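About Putar

Putar writes and maintains working rules for robots that handle household appliances. Our guidance is used by manufacturers, test laboratories and training schools that need a clear, shared way of deciding when an automated task is fit to run near people.

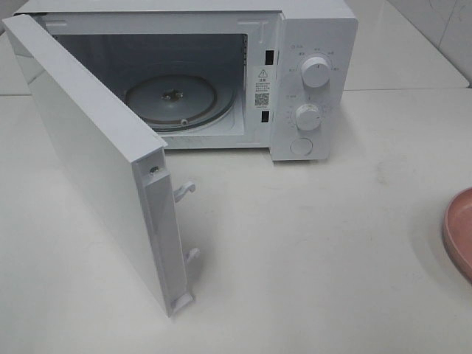 Our rules begin with the appliance. Each item is inspected and recorded before any task is approved, and the record names every part that could catch, pinch or be struck. On a microwave oven, the entry covers the two latch hooks on the door, the slots that receive them and the turntable ring, with a note on whether the glass plate is in place. Warning labels must stay legible and uncovered.

The Putar Code was first drafted with Cadport and Ziółkowski and now contains 200 clauses in three parts: preparation, operation and review. Member sites are assessed every three years. A site that changes its equipment between assessments must notify us before work resumes – no exceptions are made for minor changes.

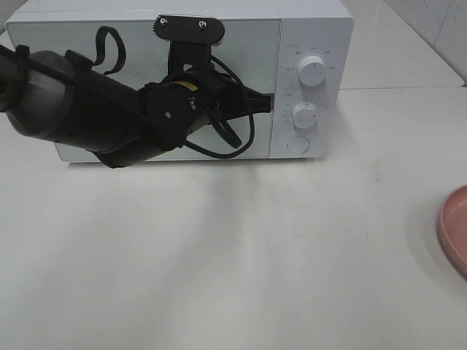 Robot arm and gripper at the door of a microwave oven.

Cable routing, clear working space and approach to doors and controls are treated in separate chapters of the Code. Each chapter is reviewed by a panel of five members, none of whom may assess their own site.

Training is offered through the Avel program, which is open to members and non-members alike. Applications for the next intake close in March.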